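Wednesday, notebook of the Gronow teleop bench

Started at 9:40. The plan for this week is to finish the kitchen set for Skella, the part where one person drives the simulated Franka by hand controller and we record everything. Mostafa Hegazy did the first half on the old layout, I continue with the new one, where the back counter has much more clutter.

First I checked the controller mapping again. On the previous session the wrist rotation felt too quick, and two of my grasps ended with a collision on the counter. I lowered the rotation gain one step and left the translation as it was. It is slower to work now but my hand is less tired, and the paths look smoother in the Briltora viewer. Mostafa prefers the quick setting. We should agree on one before the next batch, otherwise the demonstrations will have two different styles and we will not know which one the policy has learned.

The task text for this layout is "pick up the black cylinder". I write it the same way every time, also the small letters. In the old set there were three versions of the same sentence and it cost me an afternoon to clean them.

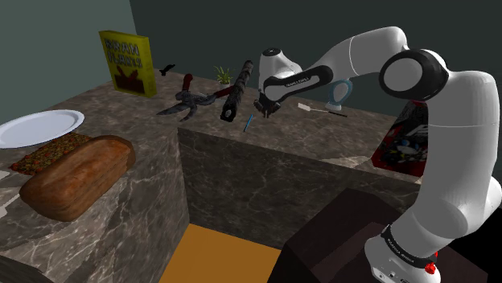
New layout, gripper next to the black cylinder, shears and blue pen close by.

The approach is the difficult part. From the operator view the depth is hard to judge when the forearm comes over the top, and the small fan at the back is partly behind it. My habit now is: come in high, stop, open the fingers a little more than necessary, then correct sideways in small moves. When I try to do the sideways correction and the closing together, I usually touch the object with one finger first.

The tilt of the cylinder matters too. With the fingers straight down the contact area is small. I made a few trials with the wrist turned to follow the long axis of the object, and I find them better, but they take more time and I am afraid the episodes become too long. The limit in the config is 1,000 steps. One of my episodes this morning had 1,053 and the recorder cut the end, so the lift is missing. I marked it as bad. Please do not use it only because the first part looks nice.

Count in the Sindavside folder before lunch: 142 episodes, old and new layout together. Skella asked for 100 good ones from the new layout alone, so I will not mix them in the report.

Things to do:
- Ask Mostafa if he also sees the short freeze when the recording starts. For me it happens after each reset.
- Save the random seed with the episode, not only in the log.
- Decide if the shears stay so near the target. I would keep them, the clutter is the point of this layout.
- Make the rule for pauses. I stop often to look, and the arm standing still will be in the data. Trim it or leave it?

15:20. Changed the gain back for one trial to compare. Still too quick for me. Returned to the lower value and wrote it in the config comment.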